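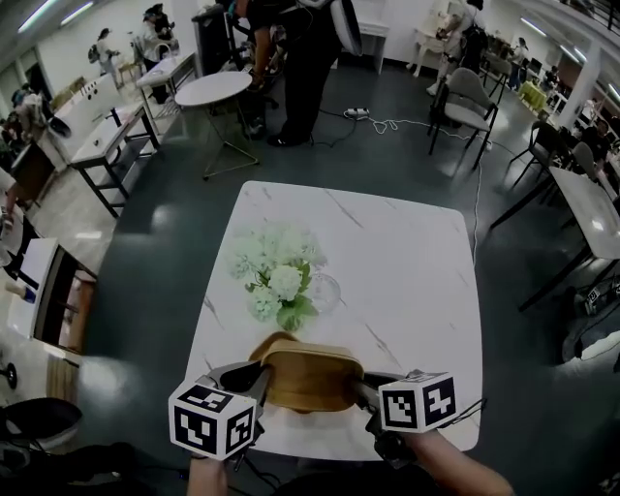
Hall at Goltitz: the veined white table with its flowers, and the small round white table beyond.

From: Ute Kettler, Rooms and Furnishings
To: goltitz-hall-users
Date: 20/05/2023
Subject: Re: Tables, bowls and flowers in the large hall

Dear colleagues,

Thank you to everyone who wrote in following Vaughn Thibodeaux's message to this list. I have kept his text below and answer it in sections, so that those who book the hall only occasionally can find the part that concerns them. The arrangements set out here apply with immediate effect and will be reviewed in September.

> On the use of the hall tables, Vaughn Thibodeaux wrote:
>
> Our section has had the hall on four occasions this spring and each
> time the tables were in different places. The one with the grey veining
> was once behind the pillar with chairs stacked against it. Could we have
> a settled layout, and could it be made known who is expected to restore it?

The settled layout is as follows. The white table with the grey veining stands in the open part of the floor, with clear passage on all sides. The small round white table with the thin metal legs stands beyond it. The white rectangular table on black legs belongs to the right of the hall as one looks towards the back wall, with the dark chairs drawn up to it. The grey upholstered chair is not part of any set and may be used wherever it is wanted, but it should not be taken out of the hall. The side table with the curved legs stays against the back wall. It is older than the rest and its joints do not tolerate being dragged.

Restoring the layout is the duty of the section named on the booking. Where two sections share a booking, it falls to the one named first. A plan will be fixed inside the door by Uchenna Osagie, and copies may be had from Room 742.

> The veined table is also showing rings. We did not cause them, but we
> were asked about them. Is it marble, and is there something it should be
> cleaned with?

Several members asked the same. For the purposes of care, please treat the surface as stone. Use a soft cloth, warm water and a little washing-up liquid, then dry it at once. Vinegar, lemon and the blue spray kept in the kitchen are not to be used on it. Rings which do not come away should be reported and left alone. I should be grateful if no one attempted them with a scouring pad, as was done to the table at Illgate.

> We have been putting out the paper bowls for small items (badges, pens,
> wrapped sweets). They seem to be running down quickly. Are they for
> general use? Some of our visitors threw theirs away afterwards and I was
> not sure whether that was correct.

The tan paper bowls are for general use. They were bought in from Petek in one lot of 1000, in a larger and a smaller size, and the intention was that they should be used more than once when they have held only dry things. A bowl that has held badges or wrapped sweets should be emptied and put back. A bowl that has held food, including nuts and crisps, goes into the paper recycling if clean and into general waste if greasy.

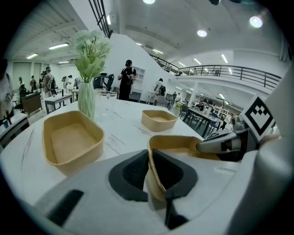 Tan paper bowls on the table, larger and smaller, with the artificial flowers in the green ribbed vase.

Please stack the bowls by size. The two sizes have the same rounded corners and are easily confused when nested, and a small bowl pushed into a large one tends to stick and tear at the rim. They are kept on the second shelf of the cupboard, with the larger size on the left. No section should need more than 30 at one time; anyone who does is asked to write to Farzana Amarasinghe beforehand.

> Finally, the flowers. One of our visitors gave them water. I believe
> this has happened before.

It has happened before. The flowers are artificial and the vases are to be kept dry inside. Water discolours the stems where they are wired and leaves a line in the vase which is difficult to reach with a brush. A vase found with water in it should be emptied, and the stems laid on a cloth overnight before they are put back. The petals may be dusted with a dry brush. They should not be sprayed or wiped.

It has been suggested by two members that the flowers be replaced with fresh ones for receptions. The furnishings budget does not extend to this, but sections are free to bring their own, provided that they also bring a vessel for them and take both away at the end. The drinking glasses are for drinking from and should not be pressed into service as vases.

Two further points were raised in correspondence and are not covered by the quoted message.

Power strips and cables. Where a strip is used on the floor, cables should be run away from the tables and along the side of the hall as far as their length allows. The floor has a gloss finish and tape leaves a mark on it, so rubber cable covers should be used in place of tape. Binta Osagie holds these and will issue them against a signature.

Tablecloths. The yellow-green cloth belongs to the small table at the back of the hall. It was made to measure and does not fit the others. It may be washed at 30 degrees — please do not tumble dry it — and should be returned folded, not rolled. The white cloths formerly on loan from Prendville have gone back and will not be replaced this year.

Comments on the above should be sent to me directly and not to the whole list. Requests for additional chairs should go to Binta Osagie, who also holds the key to the cupboard.

Yours sincerely,

Ute Kettler
Rooms and Furnishings
Room 742, Goltitz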